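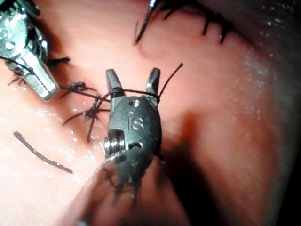

Incidencia 405 – El hilo se enreda en la base de las mordazas al anudar

Estado: resuelta
Sección: Almohadillas de sutura y consumibles
Almohadilla: Broseck, rosa, con incisión diagonal
Hilo: Tostov negro, hebras de 60 cm

Descripción del problema

Al practicar puntos sobre la almohadilla rosa, el hilo negro acaba dando la vuelta a la base de las dos mordazas, justo por debajo de la horquilla. La parte que viene de los puntos ya anudados queda a un lado y el cabo libre al otro. Si tiro en ese momento, el nudo se cierra sobre el instrumento y tengo que cortar.

Los primeros puntos de la incisión salen bien. El fallo empieza cuando ya hay varios nudos hechos y el hilo se arrastra sobre la superficie. Me pasa en una de cada tres o cuatro lazadas. Ya he gastado casi 100 hebras este mes y la almohadilla empieza a marcarse en los bordes.

Comprobaciones hechas antes de abrir la incidencia

– Cambio de bobina. Sin diferencia.
– Limpieza de las mordazas con un paño que no suelta pelusa. Sin diferencia.
– Almohadilla girada para trabajar la incisión desde el otro extremo. Mejora un poco, pero el enredo vuelve a aparecer.

Respuesta de soporte

Hemos reproducido el problema en el taller con una almohadilla del mismo modelo. Intervienen dos cosas.

La primera es la superficie. El material es algo pegajoso y retiene el hilo, de modo que la lazada no resbala hacia la punta cuando se tira del cabo. Las unidades nuevas lo acusan más que las usadas.

La segunda es el largo de la hebra. Con 60 cm sobra mucho hilo después de los primeros puntos, y ese sobrante se va detrás del instrumento.

Pasos recomendados

1. Corte hebras de 18 cm para practicar puntos sueltos. Reserve las largas para la sutura continua.
2. Humedezca la superficie con el acondicionador Caputo. Dos gotas extendidas con el dedo son suficientes.
3. Haga la lazada cerca de la punta, con las mordazas cerradas, y ábralas solo para coger el cabo corto.
4. Si el hilo ya ha bajado hasta la base, no tire. Afloje el lado que viene de los puntos, suba la vuelta hacia las puntas y sáquela por encima.
5. Recorte los cabos de los nudos terminados. Los largos se enganchan con la lazada siguiente.

No use vaselina ni aceites de cocina, que ablandan la capa superior y hacen que los puntos se desgarren.

Respuesta del usuario

Probado con hebras cortas y acondicionador. En una incisión completa se me ha enredado una vez, y con el paso 4 lo he soltado sin cortar. Pregunto si el acondicionador sirve también para la almohadilla Dakby, que es más blanda.

Respuesta de soporte

Sirve, pero con una sola gota. En la Dakby conviene secar la superficie al terminar y guardarla plana, sin nada encima.

Añadimos el paso 4 a la hoja de instrucciones de la almohadilla. Incidencia cerrada a las 16:40.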